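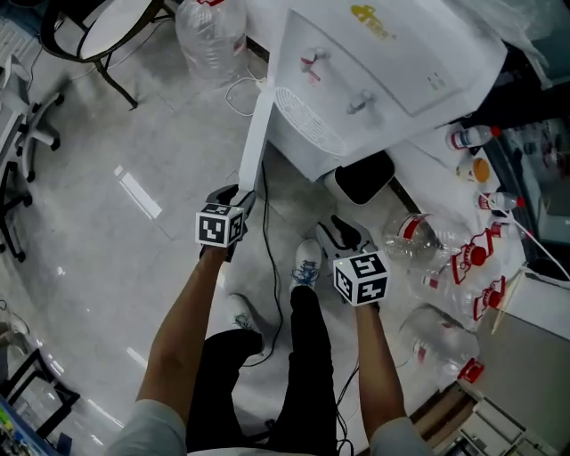
The water dispenser from above — one tap with red on it, one with blue, and a round white grille underneath for whatever misses the cup.

The Dispenser: A Small Gallery

Every building has one object that everybody uses and no one has ever properly looked at. At Hakcombe it is the water dispenser. It has a corner of its own on the ground floor, a better spot than most of us got, and it sees more of the staff in a morning than the front desk does. This page is my attempt to give it the attention it deserves, or at any rate some attention. There was space on the website after the November gallery (the stairwell, still up, still popular with people who like stairwells) and I was told I could fill it with whatever I liked.

There is only the one picture so far. The notes underneath belong with it and can be read in any order, preferably while waiting for the hot tap.

The taps
Red for hot, blue for the other one. You would think this was settled. I have watched a grown adult from the Roston office make an entire mug of tea from the blue side, drink it, and say it was "quite refreshing". We let him get on with it.

The grille
A very decent bit of design, all those slots running round the circle. It sits over a tray, and the tray fills up, and then the tray has to be emptied by a person. The rota for this has 13 names on it. In practice it has two.

The top
There is a yellow logo up here, with what look like Chinese characters, and I had walked past it every working day without knowing. You need to be tall, or to lean over. Please don't put your mug down on it while you look for a teabag. It leaves a ring, and I know whose rings they are.

The lights
Small ones, to the right of the taps. I have worked here long enough to have a theory about each of them and none of my theories agree. The instruction booklet went missing when we moved up from the Plavetti building, along with the good scissors.

The floor
Light grey tile round here, and kind to shoes until somebody overfills a bottle. The white trainers are a brave choice for this part of the building — blue laces, too, on one of them. I wear brown.

The queue
Not shown. It forms at half past ten and is three people long by the time you reach it. A large sports bottle takes 30 seconds to fill, and feels longer if you are standing behind it with a small cup. The Kang meeting room empties at the same moment and then there is no hope for anybody.

I'd like to do the kettle next, if it can be got clean enough. Suggestions for other neglected objects can go in the box by the post trays. The radiator on the landing has been suggested twice already, in the same handwriting.

Page put up 2 July 2023

Contact us | © Hakcombe | Back to top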